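Berklow to Prillel on foot

My long-promised walk, finally written up! I did it one Friday in April, all on pavements and back lanes, with a flask in my bag and the wrong shoes on. I'd been meaning to go since we moved to Doucet Road (number 96, the one with the sticky gate), and I came home with 402 photos, most of them of my own thumb or of hedges. I've been very strict and thrown nearly all of them out.

The first couple of miles out of Berklow I know far too well, so I just got on with it and ate half my sandwiches early. There's a bench by the Ullo bakery that gets the morning sun, if you want somewhere to stop, and the cheese scones are worth the queue.
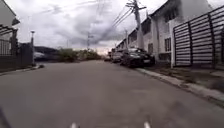 I do love a plain residential street, and Prillel is full of them. It's a nice wide one to wander along, with a long row of two-storey houses all joined together and that big concrete utility pole having a bit of a lean. Heavy cloud, too, so I kept my hood handy. From this end it's 2 miles back to the bus, and I was more than ready for my tea.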